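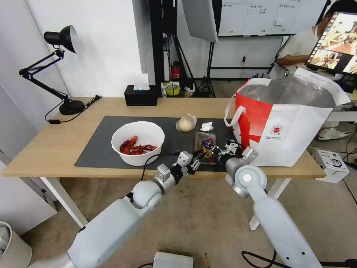

INFORME DE PROGRESO AL ORGANISMO FINANCIADOR

Proyecto Tenau: percepción y planificación bimanual para la manipulación de alimentos envasados
Segundo periodo de ejecución
Entidad beneficiaria: Laboratorio Plumley de Sistemas Autónomos
Responsable técnico: Yuto Tsuji
Fecha de entrega: 18/03/2022

1. Objeto del informe

El presente documento da cuenta de los trabajos realizados entre el mes de octubre y la fecha de entrega, conforme a lo previsto en la cláusula de seguimiento del convenio. Se informa del estado de los tres paquetes de trabajo de software (percepción, planificación y control, herramientas de datos), de las desviaciones respecto al cronograma aprobado y de las actividades comprometidas para el siguiente periodo. La justificación económica se remite por separado.

2. Resumen del estado

El paquete de percepción se encuentra concluido en su primera versión. El de planificación y control avanza con un retraso de dos semanas, cuyas causas se detallan en el apartado 4. El de herramientas de datos se ha adelantado al calendario y ya presta servicio diario al equipo. No se solicita modificación del presupuesto ni del plazo final.

Al cierre del periodo se dispone de 206 episodios de manipulación validados, sobre un objetivo anual de 300. Los episodios corresponden a tareas de mesa con dos brazos y pinzas de dos dedos, con envases y alimentos dispuestos sobre un tapete gris oscuro.

3. Paquete de trabajo 1: percepción

Se ha sustituido el detector inicial, heredado del proyecto Prader, por un modelo de segmentación entrenado con imágenes propias. El cambio obedece a las dificultades observadas con los envoltorios transparentes. En un envase de plástico con etiqueta de colores, el detector anterior delimitaba la etiqueta y omitía el borde superior, que es precisamente la zona por la que la pinza debe cerrar. El nuevo modelo estima el contorno completo y asigna a cada tramo un valor de confianza que el planificador consulta antes de proponer un agarre.

Los objetos blandos con envoltura fina, como los panes individuales, siguen planteando problemas. La película de plástico genera reflejos que se desplazan con el movimiento de la cámara de cabeza y que el modelo interpreta en ocasiones como bordes. Se ha incorporado un filtro temporal que descarta los contornos inestables; su efecto se evaluará en el próximo periodo con una batería de pruebas específica.

Respecto a los recipientes con contenido apilado, el sistema trata por ahora el cuenco y los alimentos que contiene como un único cuerpo. En el caso del cuenco blanco con cangrejos de río cocidos, la separación de piezas individuales queda fuera del alcance de esta fase, según lo acordado en la reunión de arranque.

4. Paquete de trabajo 2: planificación y control

El planificador bimanual asigna un papel a cada brazo al comienzo de la tarea: uno sujeta y el otro permanece próximo al objeto, en disposición de intervenir. En la versión anterior esta asignación era fija. La actual la calcula a partir de la posición del objeto y del espacio libre disponible para cada brazo, e impone una distancia mínima entre ambas pinzas durante la aproximación.

La frecuencia del lazo de control se ha fijado en 50 Hz. El planificador de trayectorias se ejecuta a 10 Hz y entrega segmentos que el controlador interpola. Esta separación ha permitido aislar los fallos de planificación de los de ejecución, que en el informe precedente aparecían agrupados.

El retraso indicado en el apartado 2 procede de dos incidencias. La primera se refiere al modelo de colisiones, que no contemplaba los cables externos de los brazos. Dado que parte del cableado discurre junto al borde de la mesa, fue preciso añadir un volumen de exclusión aproximado y repetir la verificación de las trayectorias almacenadas. La segunda afecta a la biblioteca de cinemática suministrada por Hattori, cuya actualización modificó el convenio de signos de una articulación. El error se detectó en simulación y no llegó a ejecutarse en el equipo físico. Desde entonces, toda actualización de dependencias se somete a una comparación automática de poses antes de su despliegue.

Queda pendiente el control de fuerza en el cierre de la pinza. La implementación vigente emplea un umbral de corriente común a todos los objetos, válido para envases semirrígidos y poco adecuado para productos deformables. Se propone abordar un umbral por categoría, a partir de la clase que devuelve el módulo de percepción.

5. Paquete de trabajo 3: herramientas de datos

Se ha puesto en servicio la aplicación interna de revisión de episodios. La herramienta sincroniza los flujos de imagen con los estados articulares y las órdenes enviadas a cada pinza, y permite marcar el instante de contacto, el de elevación y el de liberación. Los episodios con pérdida de sincronía se apartan automáticamente y solo se incorporan al conjunto tras la revisión de un técnico.

Se ha definido asimismo un esquema de metadatos que recoge la disposición inicial de los objetos, la versión del software y la configuración de iluminación. Este último campo se añadió a propuesta del grupo de percepción, tras comprobar que varios falsos contornos coincidían con cambios en la orientación de las lámparas.

6. Desviaciones y riesgos

Retraso de dos semanas en el paquete 2. Se prevé absorberlo mediante la reasignación temporal de un ingeniero del paquete 3.

Dependencia de una biblioteca externa de cinemática. Se mantiene una versión congelada y verificada hasta el final de la fase.

Variedad insuficiente de envases en el conjunto de datos. Predominan los formatos pequeños y los envoltorios transparentes. Se ampliará la selección con bandejas y bolsas opacas.

7. Actividades previstas

Durante el siguiente periodo se completarán los episodios restantes, se integrará el umbral de cierre por categoría y se evaluará el filtro temporal sobre envolturas reflectantes. Se entregará además la documentación de la interfaz entre percepción y planificación, que el organismo financiador solicitó en su última carta de observaciones.

Se solicita la conformidad con la reasignación de personal descrita en el apartado 6, a fin de hacerla efectiva al inicio del próximo periodo.

Yuto Tsuji
Responsable técnico del proyecto Tenau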